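## 6. Running the card demonstration for visitors

Read this section before an open day. It covers the card task on the Skustel hand only. Arm start-up is in section 4.

You need two trained people: one at the controls and one with the visitors. At the Ondthorpe site, the second person also keeps the time.

### 6.1 Before the doors open

1. Switch on the arm and let it stand idle for 17 minutes.
2. Run the finger check from the Thaler menu. Every finger must open and close once without a warning.
3. Set the hand speed to 40 percent. The demo program does not load at a higher setting.
4. Load the program named "Brultum card".
5. Do three dry runs. If one fails, repeat step 2.

**Note:** Use stiff, flat cards. A card with a bent corner can slip when the thumb closes.

### 6.2 During a visit

1. Bring in one group at a time, with no more than 11 people in a group.
2. Tell visitors where to stand and show them the stop button.
3. Say "starting" out loud, then press Run.
4. Wait until the hand has closed on the card before you begin talking. The motors are loud on the approach.
5. At the hold point, press Pause. The hand keeps its grip while the program is paused.
6. Point out the grip: thumb on the face of the card, fingers underneath.

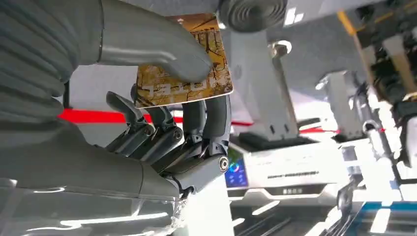 Burgi Egger asks that operators leave the hold on for longer than the program suggests, as visitors at the back need time to move forward and look. Her groups at the November open day asked for a second run when the pause was short.

7. Press Run again to finish the cycle.

**Caution:** Do not hand a card to the robot, or take one from it, while the program is running or paused. Press Stop and wait for the steady tone first.

### 6.3 After 300 cycles

Check the thumb surface for wear and wipe it with a dry cloth. Enter the cycle count in the log and reset the counter.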